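4.2 Grasp proposals on nested tableware

The planner described in Section 3 was written for a world in which objects sit next to each other. Tableware, which sits inside, under and on top of other tableware, has never agreed to this. We spent most of December finding out how many of our assumptions lived in one function, called split_scene, whose comment reads "objects do not overlap." The comment is signed by the second author, who has asked us to mention that it was true at the time.

The trouble starts with the segmentation masks. A spoon lying in a bowl gives a mask in two parts: a bright, curved patch in the bowl, full of reflections and with almost no usable depth, and a handle, which is matte, thin and well behaved. Our first version treated these as two objects. It then planned a grasp for the handle, computed the collision volume of the other half as a separate obstacle, and reported that the handle could not be lifted without hitting the spoon. In a narrow sense the planner was right.

The Joltano planner now builds a containment graph before it proposes any grasp. Each node is a mask or a merged group of masks, and each edge says "rests in" or "rests on." Masks are merged when their main axes line up and the gap between them can be explained by a rim or by glare. Once the graph is built, the planner works from the leaves inward: a utensil may be taken from a bowl, but a bowl may not be taken from under a utensil unless the task says to move the stack as a unit. Figure 6 shows the kind of layout the graph was designed for. 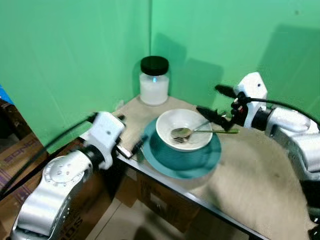 Figure 6. Nested layout with a spoon and a fork in a bowl on a plate. The right gripper is near the green spoon handle and the left gripper is near the edge of the plate.

The spoon handle in Figure 6 extends past the bowl into open space, which makes it the preferred leaf. The fork is a harder case. It lies partly beneath the spoon, so its visible mask is broken up, and the merge step has to decide whether the tines and the handle belong together. When the merge score falls below threshold, we mark the fork as "deferred" and plan for it again after the spoon is gone. Earlier versions marked it as "absent," and would then announce an empty bowl with great confidence.

The jar at the back needs no grasp at all in this task, but it still costs us planning time. Clear glass returns poor depth, and the raw point cloud tends to show a black lid hovering over a heap of white grains. We handle this with a rule that would embarrass us more if it worked less well: any lid-shaped mask with nothing credible holding it up is extended down to the table as a solid cylinder. Giuliana Betancur proposed the rule as a joke during a code review. It has outlived two learned alternatives.

Both arms share a single collision world, updated at every planning cycle. The arm working at the plate is given a "hold or keep clear" goal, and the arm working at the handle is given the grasp goal. We first planned the two together, which produced smooth and elegant motions several seconds after anyone had stopped wanting them. The current scheme plans the grasping arm first and lets the other arm fit itself around the result. Hazem Hamdy calls this "polite mode," and the name has reached the configuration file, where we expect it to stay.

We ran 100 planning queries on saved layouts, with containment depths of up to two. The graph step failed on 7 of them. In 6 of these, the merge step joined two utensils that happened to lie in line, creating one very long utensil that no kitchen has ever needed. In the last, it decided that the bowl rested in the spoon. We have kept that layout as a regression test and run it before every release, partly for its diagnostic value.

Two limits remain. The graph has no notion of leaning, so a fork propped against the outside of a bowl is filed under "rests on" and planned for badly. The axis test also assumes straight handles, and Loubna El-Sayed has since brought in a ladle. We return to the ladle in Section 5.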